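Week 4 notes: from a wrist view to a grasp pose
Elvia Pacheco, Robot Software Studio

Welcome back, everyone, and thanks for sticking with the frames material last time (I know it was a lot of arrows on one whiteboard!). This week we finally put those transforms to work. Our running task is picking up a mug in simulation, and you'll be writing the piece that sits between the detector and the planner.

Start with the detector output. Gramora gives you a mask and a score, and nothing about which way the handle points, so that part is yours. The easiest approach is to fit a circle to the rim, subtract it from the mask, and see what's left over. The leftover blob should be the handle, and the direction from the circle's centre to the middle of the blob is your yaw. Please keep that angle in radians all the way through. I marked this lab in December and lost a whole evening to degrees.

Next, transform the centre into the base frame before you ask Uvarby for a plan. Use the camera pose stored with the image, and check its timestamp while you're there; a newer pose will give you a lovely smooth path to the wrong spot. Your pre-grasp should sit 175 mm above the table, with the fingers open, and the descent should be a straight line along the tool axis.

A word on the gripper. It shows up in every wrist view, so mask out that strip before fitting anything, otherwise your circle fitter will happily latch on to dark edges down there. Neighbouring objects need to go into the collision scene too, even when you can only see part of them. 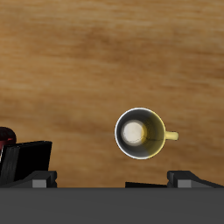

Figure 4.1. Simulated wrist view, fingers open. Handle to the right, other objects at the left edge.

For the lab, run your code on all 940 views in the practice set and plot yaw error against mask size. Colour the points by score if you like, as it makes the odd ones much easier to find. Bring your worst result along next week and we'll step through it together.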